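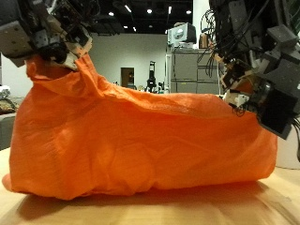
Setting Up a Two-Arm Bag Handling Station, Part 3: Grip and Wrist View
Posted by Canan Soylu, 19 September 2026

By now both arms should be bolted down and homed. If they aren't, go back to Part 2. The steps below cover closing on cloth without tearing it and getting a usable picture from the wrist.

1. Stuff the bag loosely. Use rags or old shirts. A tightly packed bag rolls away when the second arm touches it.

2. Lay the bag on its side with the neck toward the left arm. Gather the neck by hand the first few times.

3. Close the left gripper in small steps. On our Vetska controller the close limit goes from 0 to 1000. We stop at 815. Thin cloth slips below that, and above it the finger motors run warm.

4. Bring the right arm down slowly on the other end until it just presses in. Leave slack in the cables above the wrist, then turn the joint through its full travel and watch that nothing catches.

5. Lift the neck 11 cm and hold. Kiyoshi Sasaki wrote a hold script for this — it's in the shared folder as hold_neck. If the bag swings, cut the speed by half and run it again.

6. Check the wrist camera. The lens is very wide, so most of the room will be in view and may come up sideways. Don't rotate it in software yet. Part 4 does that with the calibration board.
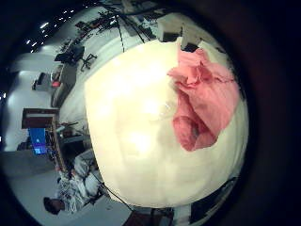 Wrist camera view, unrotated, with pink cloth at upper right.

7. Save 13 stills at different wrist angles and throw out any that are blurred.

Sondbridge mounts use a different screw pattern. Prasert Thammasiri has posted an adapter drawing on the workshop page. Print it solid, and check the screws again after the first hour of running.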